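We use cookies to improve your experience. By continuing to browse you accept our cookie policy.

Visit to Irkeo, October 13, 2026

I went to the Irkeo open day with a budget line and a bad attitude. Our kitchen group has been told to "plan for automation" in next year's equipment round, and Busby had already sent us a quote in August that I couldn't make sense of. Soo-ah Ok came along to check the numbers.

The demo everyone crowded around was bun serving: a two-arm station, an electric steamer, a plate. Toshio Mizuno from Irkeo ran the tour and was pleasant about being interrupted. I asked what happens when a bun sticks to its neighbor. He said they were "collecting cases." I wrote that down as a no. 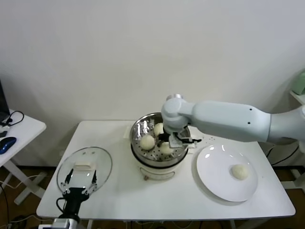 Then there's the price. The arms are leased through Zotari with a minimum term of 3 years, and the quote leaves out finger pads, mounting, and training. Training is 58 hours, on our payroll. Soo-ah asked who pays when a gripper gets damaged in the second year and was told it depends on the plan. The plan was not in the folder.

Kinoshita, at the next table, claimed 200 servings a day from a similar setup. On a good day our counter does 465, with one person and a pair of tongs. I'd want to see a full lunch shift before I believed either company's brochure, and neither would let us stay for one.

I'm not against buying. The early prep shift is hard to fill and I'd pay to fix that. But serving isn't where we lose people, and I told Toshio so. He offered a site trial. We've asked for it in writing, with the spare parts list attached, and until it arrives the line in the budget stays at zero.

Subscribe to our newsletter for new posts. You can unsubscribe at any time.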